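Student Team to Release Wrist-Camera Packing Dataset and Gripper Design in April

Lesar Technical College robotics course completes second project term; files to be available without charge

The second-year robotics course at Lesar Technical College will release the results of its packing project in April, the college announced. The release includes recorded manipulation episodes, mechanical drawings for the gripper used to collect them, and the control software written by the students over two terms.

The project, named Fasimum, addresses the placement of rigid household objects into soft containers such as backpacks, tote bags and garment bags. Soft containers change shape on contact. A planner that treats the opening of a bag as a fixed target will often push the fabric down ahead of the object or catch a fold between the object and the gripper finger. The students were asked to collect data on these cases and to measure how a small learned policy handled them.

Eleven students took part, working in two groups. The first group, led by Thảo Phan, built the gripper and the wrist camera mount. The second, led by Ľudovít Danko, wrote the recording software and defined the task list. Both groups shared a single six-axis arm in the college's automation laboratory.

"The hardware requirement was that any part could be reprinted and refitted within one lab session," said Phan. "We went through several finger shapes. The final one is narrower than we first wanted, but it clears the sides of a bag opening more reliably."

The dataset contains 340 recorded episodes. Each episode includes wrist camera video, joint positions, gripper opening and a text label entered by the operator. Of the total, 209 episodes were judged complete under the course's written criteria. The remainder are included and marked as incomplete, with a short code giving the cause: slip, fold contact, operator stop or timeout.
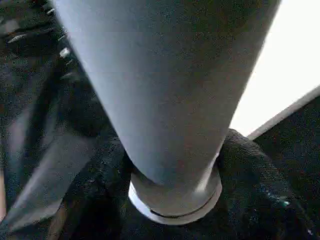 View from the wrist camera: a pale, tapered object with its collar resting on dark woven fabric.

Dark fabric was a particular concern during the second term. Low contrast between folds makes depth difficult to estimate from a single small camera, and bright backgrounds reduce the usable detail further. The students did not add lamps or apply noise reduction to the recordings. Danko said the group wanted the stored video to match what the policy would receive during operation.

"If the files are cleaned up afterward, the test results stop describing the system," said Danko. "We kept the sensor output as it was and put the effort into labeling."

The policy trained on the data was evaluated on objects held back from training. Light, smooth objects with a wide upper section and a narrow base gave the lowest completion rate, mainly due to rotation in the grip during the final part of the descent. A full table of results by object shape and fabric type will accompany the release. The students recommend that users read the table together with the incompletion codes - the two fabric types were not tested in equal numbers.

Mechanical parts for the gripper were machined with support from Paulauskas, a regional tooling supplier, which also provided shop time for the first term. Brakero, a maker of small actuators, supplied the finger drive units and reviewed the wiring plan. Neither company has rights over the published material.

Golnar Ahmadpour, who teaches the course, said the project will continue with a new group of students in the fall. Planned work includes a second camera position, a force limit that adjusts to fabric stiffness, and a shorter calibration routine. Calibration currently takes about 2 hours after each change of fingers - a significant share of the available lab time.

The Fasimum files may be used for teaching and research with attribution. Schools interested in building the gripper can request a parts list and assembly notes from the department before the release.

Contact: Jozefína Ondrejka, Communications Office, Lesar Technical College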